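壁の色が決まるまで

2024年12月23日

廊下と寝室の壁を塗り直した。前の色は入居したときのままのクリーム色で、日の当たらない側だけ黄ばんで見えるのがずっと気になっていた。業者に頼むほどの面積でもないので、自分で塗ることにした。

最初に考えたのはグレーだった。グレーなら失敗しないだろうと思っていたが、見本帳を開くと、同じグレーでも青いもの、緑がかったもの、茶色に寄ったものがある。店で見て良いと思った色を家に持ち帰ると、廊下の電球の下では別の色になった。 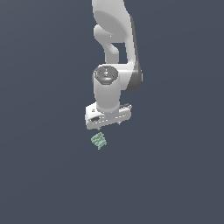

白とスレートグレーの組み合わせ。

建具が白なので、壁は少し暗くても重くならないと踏んだ。候補はJimuraの青みのあるグレーと、Myklebustのもう少し明るいグレーに絞った。どちらも水性で、においは弱い。

見本の紙は小さすぎるので、A4の厚紙に二度塗りして壁に貼り、朝と夜に見た。一日目は明るいほうが良く、三日目には暗いほうが良くなった。狭い廊下に濃い色は避けろとよく言われるが、うちの廊下はもともと暗い。明るい色を塗っても、くすんだ明るい色になるだけだった。
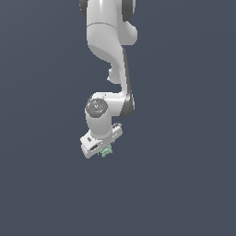 下地と養生

結局Jimuraの303番にした。塗る前に壁を中性洗剤で拭き、画びょうの穴をパテで埋めた。パテは乾くとやせるので、翌日もう一度盛って、100番の紙やすりで落とした。100番は少し粗く、寝室の分は目の細かいものに替えた。

マスキングテープは幅木の上と枠の周りに貼った。Prolstadという名前で覚えていた店は、正しくはProlsteadだった。そこで買ったテープは、はがすときに糊が残らなかった。ローラーの受け皿も同じ店で買ったが、こちらは浅くて使いにくい。

塗りは2回。一度目はむらだらけで不安になる。乾くまで触らずに放っておいて、二度目でほぼ揃った。隅は先に刷毛で塗り、乾かないうちにローラーを重ねた。

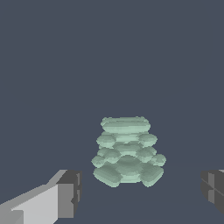
Ratih Jugahからは、前回の記事に次のコメントをもらった。寝室に青いグレーを使うと冬は寒々しく見えませんか。うちは3月に塗り直したのですが、カーテンを変えるまで落ち着きませんでした。

確かに、塗った直後の寝室は寒く見えた。家具を戻して、電球を昼白色から電球色に替えたら気にならなくなった。カーテンは生成りのままにしてある。Defne Akyolにも写真を送ったところ、壁より天井の白さが目立つという返事だった。これは私も同じ意見で、天井はまだ手をつけていない。
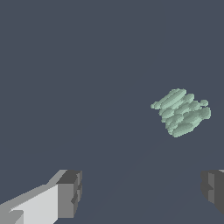 残っているのは小物の色である。壁を塗ったら、前から使っていた赤いクッションが急に浮いて見えるようになった。Indanoの店で茶色と芥子色のカバーを見てきたが、決められずに帰ってきた。今のところ、暗い青灰色の前に置いた淡いミントグリーンが一番しっくりきている。色味が近いのに沈まない。同じような緑のカバーを探しているが、店にあるのはもっと鮮やかなものばかりで、この白っぽい緑がなかなかない。

余った塗料は缶のまま物置に入れた。ふたに部屋の名前と色番号を書いておいた。天井は暖かくなってから塗る。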